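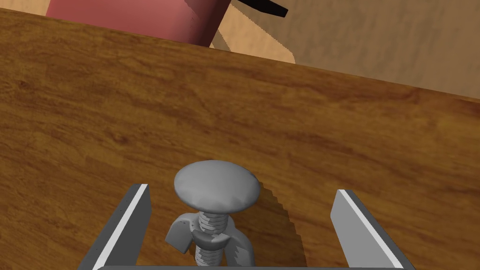
I have been using Jesico furniture wax on our kitchen table since last May, and I like it so much that I've started looking around the house for other things to put it on. I came to it after years of lemon sprays, which made everything smell nice for an hour and left the table as dull as before. What I wanted was the look of the tabletop in the picture, that warm orange-brown with long wavy streaks and a few darker knots, where the wood has some life in it. Our table is old pine, bought secondhand in Turstead, and when we got it home it was closer to the color of weak tea.

17 shares

The wax comes in a flat round tin with a lid you twist off, and I want to say a word for that lid. My old wax had the kind you pry up with a coin, and I bent it the first week and it never closed right again. This one shuts properly, and ten months later what's left in the tin is still soft. It smells a little like honey and a little like a hardware store (I love it, my husband opens a window).

You get two versions, clear and amber. I bought the amber. On pine it warms the color up a shade per coat, and I stopped after two because I didn't want it going red. If your table is already dark I'd try the clear first, and either way do a test patch on the underside. Let the patch sit overnight before you decide anything, as it looks much stronger in the first few minutes than it does the next morning.

Putting it on is easy and kind of fun! I use an old cotton T-shirt folded into a pad. Take less than you think you need, rub it in small circles, then finish with long strokes along the grain. Leave it for half an hour and buff with a clean piece of the same shirt. My first coat was far too thick and I spent the whole evening trying to get the smears out - a hair dryer on low helped, and so did a lot of elbow. The second coat took me 17 minutes, including moving the chairs.

I did sand first. I had a pack of Ocampo sanding pads left over from a door project, and the fine ones were perfect for taking off the old gray film. They're spongy, so they follow a rounded edge nicely. The medium ones clog fast on anything that's been waxed before, and I went through 3 of them on one leg.

How does it hold up? Really well for a table that gets used at every meal. Water beads up, and crumbs and jam wipe off with a damp cloth. Coffee rings are fine if you catch them the same day. Hot dishes are the weak spot. I put a casserole down without a trivet in the fall and got a cloudy white patch, and I had to rub that area back and wax it again. It's a wax, so I can't complain too much, but if your family is careless with hot pans you'd be happier with a hard varnish.

I've since done the bread board shelf, a stool and the frame of the hall mirror. The stool came out best of the lot. The mirror frame has a lot of carving, and the wax sat in the corners and dried pale, so I had to go back in with a toothbrush. I wouldn't use it on anything fussy again.

The 500 gram tin is the one to get. The 1,000 gram tin works out cheaper per gram, but unless you're doing floors I can't imagine finishing it. I've done everything above and I'm not yet at the bottom of mine. I found it at the paint store in Stadthorpe, on the low shelf by the brushes, and they had both colors in both sizes.

Next up is the headboard in the spare room. It has a scratch right across the middle that I'm hoping the amber will hide, and I'll add a note when I've tried it.

3 comments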